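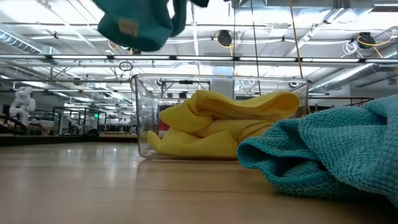
Progress report on the Ustis towel and linen reuse project, for the months up to August
Prepared by Reiko Morikawa for the Brerkel community fund

We passed 1,000 towels in the last week of July, and I'm very pleased to be writing that down, as our application only promised you we'd get there by Christmas! Most of them came from the Stustovau swim centre, which is changing over its stock, and the rest from households who heard about us through the library noticeboard or from each other.

The biggest change since my last report is sorting by colour. We used to sort by size first and it made for terribly slow mornings, with bath sheets and hand towels spread over everything and people walking the length of the room to find a match. Now every piece goes by colour before anyone looks at its size or checks its hems. Yellow goes in the clear bins, teal is folded on the tabletops, and the whites have their own shelf near the door (they're most of what we get, so the shelf is always full). A new helper can pick this up in 20 minutes, and the clear bins have been worth every cent — you can tell what's in one from across the room without lifting anything out.

Folding is going well too. We settled on a thirds fold for bath towels and halves then thirds for hand towels, so that a finished stack sits square in the delivery crates. I'll admit there was a fair bit of debate over washers. They're now rolled, and the rollers are delighted with themselves.

Deliveries: 259 packs have gone out so far. A pack is two bath towels, two hand towels and a couple of washers, matched for colour wherever we can manage it. Matching wasn't in the original plan, but the family shelter asked for it after the first run. Their worker told me that a set which looks like a set makes a room feel like it belongs to the person sleeping in it, and I've thought about that often. We've also sent loose towels to the animal rescue, who'll take anything frayed, stained or missing a hem.

Spending is on track. The bins and shelving came in under budget, and with your okay I'd like to put the difference towards a second washing run each week. Our laundry partner, Furukawa, has a slot free at 7 in the morning and has offered to hold it for us until the end of the month.

Two things are behind. Labels for the packs are still at the printer, so we've been writing them by hand. And we're short of bath mats, badly. We had 4 in the whole of July. I've asked the swim centre whether there are any in their storeroom and will let you know.

Next up is the winter appeal wash-up, then a start on bed linen, beginning with single fitted sheets. I'm looking forward to that one, even the folding. If anyone from the fund would like to come and sort with us, mornings are best, and wear comfortable shoes.

Reiko Morikawa

3 comments

Deb K
Lovely to read this. Do you take beach towels? I've got a cupboard full since the kids moved out.

Reiko Morikawa
Yes please Deb, any size! Drop them at the side door before noon.

towelrack
How do you roll the washers so they stay rolled? Mine spring open as soon as I let go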